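Two arms on one rail, elbows keep meeting over the tray. Move the bases or fix it in software?

Posted in Home Builds > Arms and Manipulators
3 replies, 269 views

Kane Hapeta
Member, 7 posts

Long post, sorry. There's a picture in the middle for people who skip to the picture.

I have a two-arm setup in my half of a shared workshop. Both arms bolt to a metal rail along the front of the table, one left, one right, and the whole thing sits in an aluminum extrusion box with walls on three sides. The job is tea. I want the arms to clear a tea tray: pick things up, pass them from one hand to the other when the far hand is better placed, and put them somewhere that isn't the floor. My partner asked why I don't clear the tray myself, and I have no reply to that which holds up.

Single arm moves are fine. Left arm picks up a mug, left arm puts down a mug, everyone goes home. The trouble starts with anything that needs both grippers, and the worst of it is a round canister that's too slippery for one set of fingers. So I have both arms take it, lift, tilt, and then one lets go. On the way there the forearms end up crossed underneath it, and once they're crossed the planner would rather die than uncross them. It sits there for 43 seconds thinking and then reports "no valid path" with what I swear is a tone.

I've tried:

Slowing everything down. It now fails slowly.

Raising the lift height. Better clearance over the tray, but the crossing still happens, only higher up where more people can see it.

Swapping which arm approaches first. This worked twice in a row, I told everybody in the workshop, and it has not worked since.

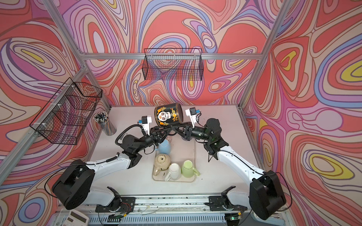

Both grippers at the canister, forearms in the X I'm complaining about.

The bases are as you see them. I can slide each bracket outward by 80 mm before I run out of places where the cables still reach. That means undoing both brackets and redoing the calibration, which took me most of November the first time and which I remember the way other people remember dental work.

So: is this a "your bases are too close" problem or a "your planner is dumb" problem? I'm running Sarkia for the planning and a handful of my own scripts on top, written late at night by someone who thought he'd remember what the variables meant.

Also, a side question. I put two wire baskets on the walls as drop-off points, one high on the back crossbar and one on the left. The back one is centered and I thought that was clever. Is it too high to be useful?

Ingrid Montoya
Regular, Helpful Reply

Leave the brackets alone for now. You don't want to spend a second November on this.

It looks to me like an arm assignment problem. Your forearms are crossed, so at some point you told the left arm to grab the right-hand side of the canister, or you told both arms "grab the canister" and let them sort it out between themselves. Arms are not good at sorting things out between themselves. I've had a pair at home for a while and they have the manners of two people going through one door.

Before you touch any hardware, do this:

Go into your grasp definitions and look at the approach side for each arm. If you've left it on automatic, pin it. Left gripper gets the left end, right gripper gets the right end, no exceptions, even when the canister is turned so that the other way would be shorter. You'll lose a bit of reach in the corners of the tray. Live with it.

Then put a wall down the middle. I mean a pretend one, a thin collision plane at the center line that applies to the elbows and forearms but not to the grippers. Grippers can meet across it for the handover. Nothing behind the wrist gets to. In Sarkia you can set which links ignore an object, it's in the same menu as the self-collision list, under a heading that gives you no clue it's there.

Then give the planner a named pose to go back to after every two-handed move. Arms wide, elbows out, like you're about to pick up a barrel. Mine is called "scarecrow." If the next plan always starts from scarecrow you won't be starting from a knot, and your 43 seconds should come down a lot.

One more thing, check that your scripts don't let the first arm finish its approach before the second one plans. If they go one at a time, the second arm treats the first as furniture and goes under or over it. That would also explain why swapping the order worked for a bit: you were getting a different knot.

On the basket: the back one is high for a mug. You'd be lifting up and over the rim at nearly full stretch, and that's where I drop things. The left one is deeper, so I'd use that for whatever the left arm handles and hang a matching one on the right. Then nobody has to reach across anybody. I'd also shift the pen cup out of that back left corner while you test. It's sitting under the basket you'd be using, and picking up pencils gets old.

Love the wallpaper, by the way. Are you using wrist cameras, and do they mind it?

Fredy Echeverri
New member

move the bases. always move the bases. I had the same thing with mine and I moved them and it was fine

(mine was one arm)

Demetrius Whitfield
Regular

Fredy, I've read that four times and it gets better.

Kane, I agree with Ingrid on most of this, especially pinning the sides. I'd go a bit further and ask why both arms need to lift the canister at all. If it's slipping, the cheap fix is at the fingertips. I cut strips from a Vavau drawer liner, the rubbery kind, and stuck them inside my gripper fingers with double-sided tape. It looks terrible. It holds a full jar. Do that and one arm can pick up, carry to the middle and hand across in the normal way, and most of your crossing goes away because you're never asking for two grips at the same height at the same time.

If you do end up keeping the two-handed lift, tidy the cables up by the wrists before you add that "scarecrow" pose. You've got a good-sized loop on the left arm, and the right has a loose one at the gripper. Arms wide is the pose that finds out how long your cables are. I found out how long mine were at seven in the morning, with a noise.

Where I part ways with Ingrid is the pretend wall. It works, but on a table that size you may find it blocks handovers near the back of the tray, where the wrists have to come in closer. Try it with a small gap, or tilt the plane. I fought with mine for an evening, then made it shorter so it stops below elbow height, and it's been quiet.

And give the rail a brush before you slide anything along it. The grit in those grooves will get under the brackets, and then you'll be back here asking why your calibration is off on one side only.

Kane Hapeta
Original poster

Update, and thank you all, including Fredy.

Approach side was on automatic for both arms. Of course it was. Pinned them, added the wall, and the planner now comes back before I've had time to get annoyed. I get the handover four times out of five. The fifth time it refuses politely, near the back of the tray, exactly where Demetrius said, so the short wall is next.

I did find that my script waits for the left arm to finish before planning the right. There's a comment above that line in my own handwriting, so to speak, reading "fix this later."

Ingrid, yes to wrist cameras, and they haven't complained about the wallpaper so far. The neighbors at the next bench have.

Drawer liner is on order. Rail has been brushed. Second side basket goes up on the right once I find the bag of cable ties, last seen in a different bag of cable ties.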